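Capítulo 4
El alquiler amueblado y los gastos comunes

Objetivos del capítulo

Al terminar este capítulo, el estudiante podrá:
Distinguir entre renta, gastos comunes y suministros individuales.
Leer un inventario de vivienda amueblada y reconocer sus omisiones más frecuentes.
Calcular el coste mensual completo de un alquiler.
Explicar qué función tiene la fianza y en qué se diferencia de un pago anticipado.

4.1 Un precio que no dice todo

Cuando una persona busca vivienda en una ciudad que no conoce, lo primero que mira es la cifra del anuncio. Es una costumbre comprensible, pero esa cifra puede significar cosas muy distintas. En un edificio incluye el agua, la calefacción central y el uso de la lavandería; en otro, a dos calles de distancia, el inquilino paga aparte hasta la limpieza de la escalera. El profesional que administra o intermedia en alquileres tiene la obligación de explicar esta diferencia antes de la visita, o a más tardar durante ella.

En los capítulos anteriores hemos estudiado la vivienda vacía, alquilada por plazos largos. Ahora pasamos a la vivienda amueblada, que se alquila muchas veces por meses y a personas que llegan por un trabajo, por estudios o por una mudanza familiar. Los principios son los mismos, pero aparecen tres elementos nuevos: el inventario, el desgaste de los muebles y la inclusión de servicios en la renta.

Usaremos durante todo el capítulo dos edificios. El primero se llama Residencia Lenano y tiene 40 apartamentos, todos amueblados por la propiedad. El segundo, Casa Ayala, es un edificio más antiguo, en el cual cada propietario amuebla su piso según su gusto y su presupuesto. Los dos están en el barrio de Wukbridge, cerca de la misma línea de tranvía, y por eso se prestan bien a la comparación.

4.2 Tres clases de gasto

Llamamos renta a la cantidad que se paga por el uso de la vivienda. Llamamos gastos comunes a los que produce el edificio en su conjunto: ascensor, portería, seguro, iluminación de los pasillos, mantenimiento del garaje. Por último, los suministros individuales son aquellos que dependen del consumo de cada hogar, como la electricidad o el gas.

La dificultad está en que el contrato puede repartir estos gastos de muchas maneras. En la Residencia Lenano, un apartamento de un dormitorio se ofrece por 1,500 al mes con todo incluido. En Casa Ayala, un piso de tamaño parecido tiene un precio más bajo, pero el inquilino debe sumar 500 entre gastos comunes y suministros. El estudiante no debe decidir todavía cuál de los dos es más conveniente. Antes tiene que preguntar si la segunda cantidad es fija o cambia con la estación, y quién paga la diferencia cuando el invierno es largo.
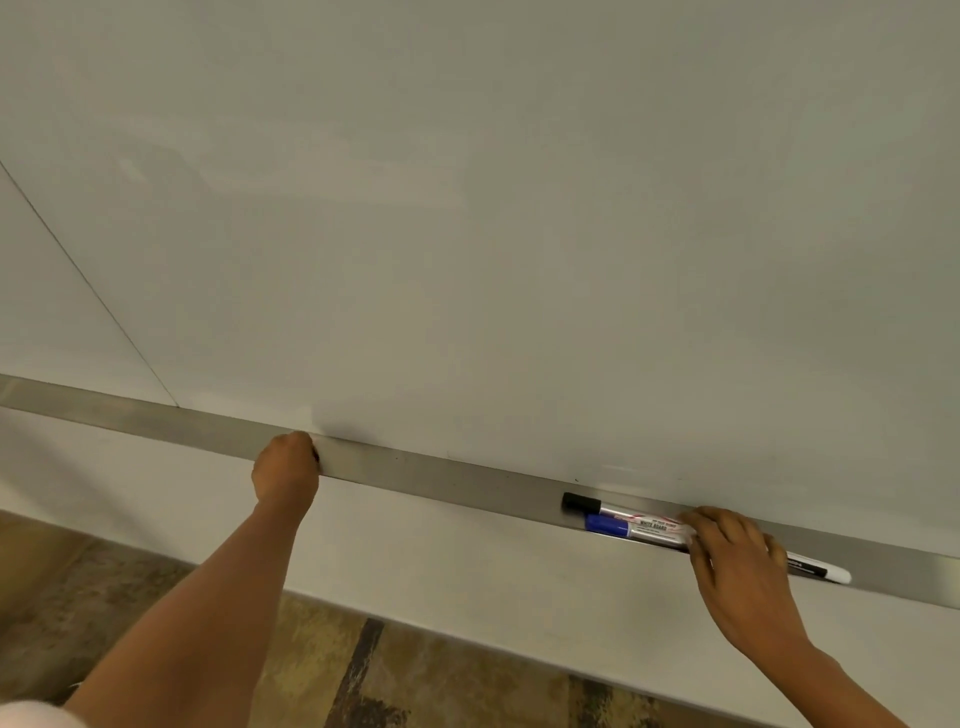
Figura 4.1. Pizarra blanca borrada.

Conviene también observar la palabra «incluido». En un anuncio suele aparecer sin ningún límite, mientras que en el contrato casi siempre tiene uno. Es frecuente, por ejemplo, que la electricidad esté incluida hasta cierto consumo y que el exceso se cobre al final del periodo. Si el contrato no menciona el límite, el administrador prudente lo pregunta a la propiedad por escrito y guarda la respuesta en el expediente.

4.3 El inventario

El inventario es la lista de los muebles y objetos que se entregan junto con la vivienda, con indicación de su estado. Se firma por las dos partes el día de la entrega de llaves y se vuelve a revisar el día de la salida. Un inventario que dice solamente «cocina equipada» sirve de muy poco - cada parte entenderá después una cosa diferente.

La agencia Noltbridge, cuyos formularios se reproducen en el anexo, ordena el inventario por habitaciones y reserva una columna para el estado y otra para las observaciones del inquilino. Este segundo espacio tiene mucha importancia. Una mancha anotada a la entrada no puede reclamarse a la salida, y así se evita una buena parte de las discusiones sobre la fianza.

Hay que separar el daño del desgaste normal. Un sofá usado durante años pierde firmeza y color; esto es desgaste, y lo soporta la propiedad. Una quemadura en el mismo sofá es un daño, y puede descontarse. Entre los dos extremos existen casos dudosos, que trataremos en el apartado 4.6.

Términos clave
Renta, gastos comunes, suministro individual, inventario, desgaste normal, fianza, pago anticipado.

Preguntas para preparar la lectura
Busque un anuncio de vivienda amueblada en su ciudad. ¿Qué gastos menciona y cuáles calla?
¿Qué documentos pediría usted para comprobar la cantidad de gastos comunes de Casa Ayala?
Redacte la línea de inventario correspondiente a una mesa de comedor con un arañazo visible.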